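Ticket 2650 — Ekora clinic intake, temperature alerts not reaching ward staff
Opened: 2/5/21
Status: waiting on site

Fever screening at the Stitov clinic logs readings over the limit, but the infection control phone gets no text. Readings do show in the Picard dashboard. Reported after 10 patients were sent to the isolation room by hand.

Checked the alert rule. Limit is set correctly and the rule is on. The message queue held 292 unsent texts, oldest from November. 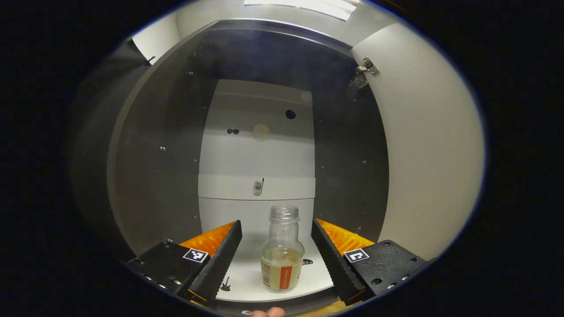
Steps taken

1. Cleared the old queue — no change.
2. Replaced the expired Hakier gateway key. Test text arrived in 40 seconds.
3. Asked the site to run one test reading per shift and reply with the times.

Staff should keep calling the isolation room by phone until this ticket is closed.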